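"A letter should smell a little of the house"

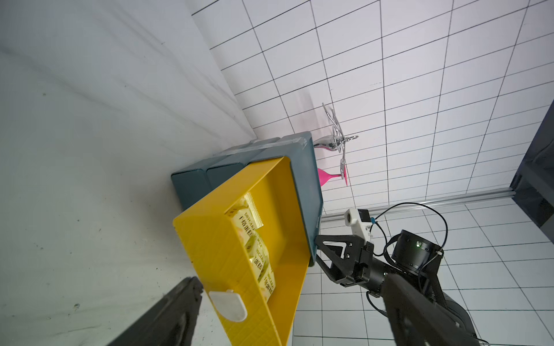 Packets marked DRYGARD in a yellow tray.

Nov 11, 2006

Béla Szabó makes tea before he lets me ask anything. The kitchen in Sastwood is small and very warm, and two of the four chairs are taken by boxes of old letters. He moves one box to the floor, looks at it, and puts it back on the chair. "Not on the floor," he says. "The floor is damp in this house. You sit there, by the window."

He has collected private letters for most of his adult life. They are not letters of famous people. He has a baker who writes to his brother about the price of flour, and a girl who apologises to her aunt over six pages for a broken jug. The biggest group is the post of one family called Ruppert, 342 letters, which he bought at a house sale in May. When he came home and read the first of them he could not sleep.

"The mother writes every week to the son in Bemora," he tells me. "Always she asks if he is eating. He never answers this question. He writes about the trams, about a dog, about his landlady. I read the whole night to find out if the boy is eating."

And was he?

"I don't know! I am still reading. I go slowly now, I don't want to come to the end."

I ask him how he keeps so much paper in good condition. He is a little impatient with this, because everybody asks it. Damp is the great enemy, he says, and after damp come people with good intentions. A cousin once repaired a letter for him with sticky tape, and he still speaks of it with pain. He keeps the letters flat, away from the outside wall, and he opens the boxes on dry days to look at them. "You must look. If you close a box for ten years and you are proud how well it is closed, then you open it and you have mushrooms."

For some years he worked at the sorting office in Hurkix, and I had supposed that his interest began there. He shakes his head. In the sorting office a letter was only a weight and an address. It began with his grandmother, who kept her letters in a flour tin and read them aloud in winter, leaving out the parts that were not for children. When she died he got the tin. "So at last I could read those parts," he says. "It was mostly about money."

He writes letters himself, by hand, one each morning before breakfast. In one leap year he wrote 366 and had sore fingers until spring. Not everyone replies, and he does not mind this very much - his sister telephones instead, to say that she has received it.

Before I leave he reads me a page from the Ruppert mother. It is about curtains. He reads it standing, with his glasses pushed up, and he stops once to find the right line again.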